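Worktable

A worktable is a table kept for manual tasks such as assembly, sorting, packing and repair. It differs from a desk mainly in size and in how it is used. A desk is laid out for a seated person with a screen or papers, while a worktable is usually approached from more than one side and cleared between jobs. Many workrooms have both, with the desk set against a wall and the table standing free.

Dimensions

Height depends on the work. Tables for fine work are set higher, so that the hands are near the eyes, and tables for heavy packing are set lower. The top is often 30 inches deep when the table stands against a wall and deeper when people work from both sides. Makers list a load rating for the top. The Cullance bench, a common model in school workshops, is rated at 400 pounds spread evenly, and the smaller Sumau folding table at 196 pounds. A load placed at the center or on an overhanging edge counts for more than the same load over the legs.

Surface

Tops are made of solid wood, plywood, laminate, steel or plastic. White and light gray tops became usual in electronics and laboratory rooms, where small dark parts must be easy to find. The drawback is that a light surface shows marks early. Scuffs from dragged bases, gray smudges from rubber and metal, and fine particles all stand out on it long before the top is damaged. Wooden tops hide such marks better but take up oil and glue.

Cleaning is done dry first, with a soft brush or a vacuum, and then with a damp cloth and mild soap. Abrasive pads dull a laminate top and make later smudges harder to remove. Mats protect the part of the table that gets the most use – normally the front edge and the middle.

Objects kept on the table

Most guides advise keeping the top clear apart from what the current job needs. Stands are a frequent exception. A stand with a ring base and a thin pole takes up little of the surface, and the open ring can be wiped inside without lifting it. Boxes, cases and spare cables are better kept on shelving or on the floor nearby.

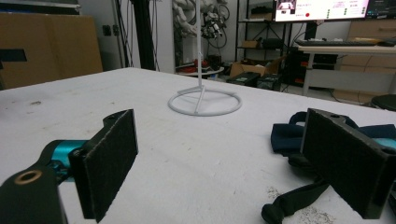

Gauthier disagrees with the clear-top rule, arguing that a stand moved away after every job ends up scratching the table more than one left in place, and that a marked top is no worse to work on as long as it is flat. The Dellorent workshop manual takes the opposite view and asks for an empty top at the end of each shift.

See also: Desk; Shelving; Workbench

Last revised 2025-09-15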